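Wesby slang glossary - entry safety check, June round
Checked by: Hortensia Paredes
Second look: Tadeo Alarcón
Entries live at start of check: 3,936
Entries pulled for this sheet: 818 (acronyms and short forms only, the Flernent import)

OK = fine as is. FIX = goes back to the writer. HOLD = off the site until someone signs it.

1. Definition matches how people use it now
FIX. Mostly good. "SMH" fine, "IYKYK" fine. "TBH" entry still says it's only for confessions, which was never the whole story. Add the plain filler use.

2. More than one meaning listed where there is more than one
FIX. "LMK" ok. "OTP" has the shipping meaning and nothing on one-time passcode. People get that in a text from their bank and come looking. Put both, passcode first.
"ATM" same problem - at the moment / cash machine.
TA: agree, but put the texting sense first on ATM, everybody knows the machine.

3. Example messages contain no real phone numbers, handles or street names
HOLD on 5 entries. Looks like examples were copied from someones actual chats. Names came off, handles didn't. List is in the Savchuk folder. Do not just blur the handle, write a new example.

4. Adult meanings labeled at the top of the entry
FIX. Label is there but sits under the examples on mobile. Needs to come before. Checked on two phones, same on both.

5. Slurs and insults
OK. Warning shows, search preview shows the short version only. No autoplay audio on any of them (had one last round).

6. Self-harm and crisis terms
HOLD. "KMS" entry has a joke example right above the help line box. Take the joke out. Box links work, tried all of them at 4 pm. The tone note for parents is good, keep it, though "dont panic" needs its apostrophe.

7. Drug code words and emoji
OK with comment. Entries say what a term can mean, no prices, no how-to. One line in the snowflake emoji entry reads like every kid who sends it is buying. Soften.

8. Scam wording
FIX. New section, thin. Has the "wrong number" opener and the fake delivery text. Missing the "hi mom, new phone" one. Tadeo has a draft.

9. Religious phrases used as slang
OK. Wording is neutral, no scolding. "Inshallah" entry could say more on sincere use vs. the shrug. Not a blocker.

10. Comments under entries
FIX. 8 reported comments still sitting in the queue. Jinodlow filter catches the spelling tricks with numbers but not with spaces in between letters. Cleared by hand for now, needs a proper rule.

11. Origin claims
FIX. Too many "first used by" with no source. Either link it or say origin unclear. I'm fine with unclear.

12. Reader age note in the footer
OK. Same text on every page, link goes where it should.

Carry over from last round
- Redirect from "AFK (gaming)" to "AFK" - done
- Alt spellings for "lowkey" - not done, again
- Print version for teachers - page breaks still split the defintion from its example. Tadeo to look.

Result: not passed. Items 3 and 6 first, rest can go in the normal order. 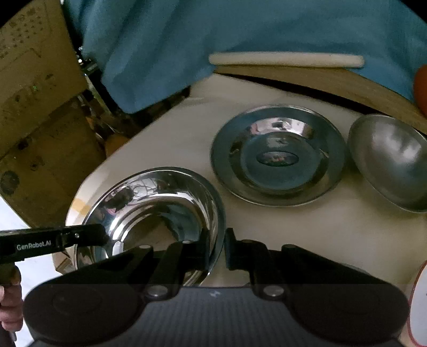 Recheck once 3 and 6 are in, same pull, same sheet. Send new examples to me, not to the shared inbox - HP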